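Stellcombe Handling Cell - Progress Report to Ornia Fund
Period ending March

1. Equipment and spend
Purchases in this period were limited to gripper spares, cabling and mixed test items. Spend on consumables was £314 against the approved line. The larger order - a second bin and a replacement fingertip set from Debnath - is on hold until the revised quote arrives. Delivery is quoted at 4 weeks from order.

2. Bin picking
Work continues with a single arm and a single bin. The test set is mixed by intent, with soft, thin and rounded items in the same bin. Thin tools lying along the walls remain the main planning concern, as they affect the choice of fingertip.
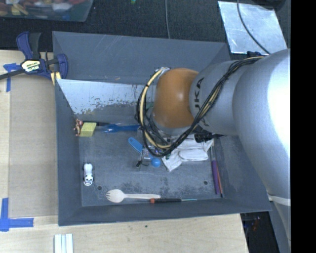

Figure 1. Gripper lowered into the grey bin, beside the small blue ball.

3. Plan for next period
- Place the Debnath order once the quote is agreed.
- Obtain a price from Villeck for a fixed bin mount, to replace clamping at the table edge.
- Run 20 trials per fingertip type, 4 types in all.

No change to the total budget is requested. The cost of the mount will be met from the underspend on cabling.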